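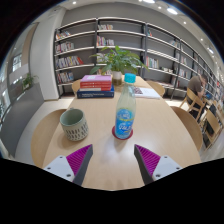 The Dellberg Open Day is a public demonstration of hand-held gripper tools and robot manipulation held by the Dellberg Institute for Applied Automation. The best documented edition took place on Wednesday, June 15, 2022, and was directed by Tolera Habte, with Stijn Van Leeuwen in charge of technical matters.

Planning began in February, when the institute chose household objects over factory parts as the theme. Visitors were admitted in 3 groups and received a short safety talk before the demonstrations. Attendance was recorded as 65, of whom 39 took a turn with a gripper.

The program centered on tabletop tasks, such as picking up a bottle or a mug and setting it down at a chosen spot. Each tool carried its own camera — the recordings were later used to train a robot arm known as Lokov. Nahom Lemma gave a talk on how finger pads affect grip, and Mulugeta Negash answered questions on the use of recorded data.

A report on the event, edited by Tekle Feyisa, was issued by Gandorora Press. It runs to 37 pages and includes the full task list and the text of the safety talk.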